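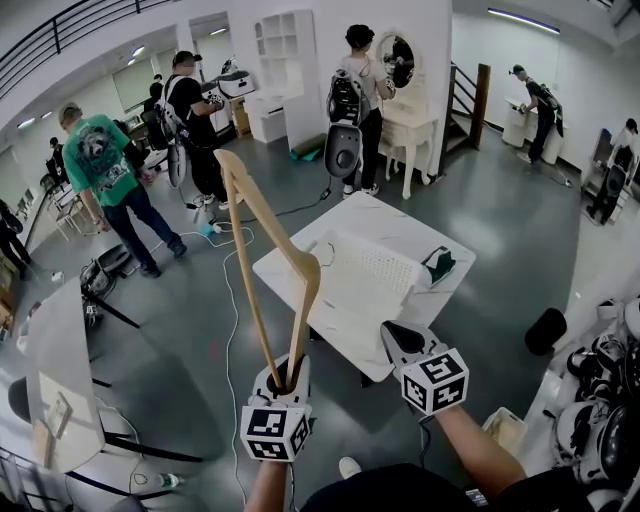 Hand grippers in use on the main floor, wooden hanger in the left one.

About Vendura

Vendura makes the training material that household robots learn from. Hangers, baskets, shelves, bins, the small stuff people do at home without thinking. We started in 2000 as a packing and returns company for clothing stores, and a good part of the crew still comes from those days.

Short version of how we got here. Returns work was folding, hanging, bagging, all day. Then Rønning, our biggest customer, put in automatic sorting and wanted half the hours from us. We had a choice of shrinking or learning the other side of it. Cengiz Kocabaş was floor lead then and runs the company now. He had been asking for years why the machines were always set up by people who had never folded a shirt. So we bid on a small job teaching grippers to handle clothes. Got it. Kept going.

What the work looks like

You work with a gripper in each hand. Marker cubes on top so the software knows where your hands are. You pick up the thing, put down the thing, and the recording shows a robot how a person would go about it. Some stations use the backpack rig too. A task might be putting a hanger back where it goes or getting a basket upright and filled. Then the room gets changed a little and you do it over.

It sounds dull and some afternoons it is. But the judgment is yours. If a grip feels wrong you say so, and the task sheet gets rewritten. Our old returns people are very good at this, they know what cloth does when you pull it from the wrong corner.

What changed for us

Lifting is mostly gone. Nobody here moves full cartons anymore and the back complaints went down with them. We miss some things, the radio for one (the microphones pick it up, so it stays in the break room).

Pay is by the hour, never by the number of recordings. We tried a bonus per recording for one month, in December, and got fast sloppy work and grumpy people. Dropped it.

Shifts are shorter than they were in returns. Grippers are tiring in the forearms in a way cartons weren't, so everyone changes station every 20 minutes. That rule came from the floor and it is not up for discussion when we're behind schedule. New people usually need a couple of weeks before thier hands stop cramping.

Not everyone stayed. 14 people moved over from the returns side, others took jobs elswhere, and we helped where we could. A few told us plainly they didn't want to teach a machine to do their old job. Fair. We still talk about it at lunch, and we don't pretend to know where all this ends up in ten years. What we can say is that new jobs here go to current staff first - station setup, checking recordings, gripper repair. Two of our three repair people used to drive a pallet jack.

Who we work with

Flatik supplies most of our furniture and changes it when a customer wants a different kind of room. Nalis does the software side, matching the recordings and throwing out the bad ones. Rønning is still a customer, for a smaller returns contract that we run from the loading side of the building.

Working here

No robotics background needed. Steady hands, patience, willing to say when something is off. Training is paid from the first hour and you'll spend 2 days with an experienced operator before you record anything on your own. Wear flat shoes, bring water.

Visits are fine if you ask ahead. Mornings are better - after lunch the floor gets busy and we can't really stop to talk. Ask for Cengiz at the front desk, and if he isn't there he's on the floor.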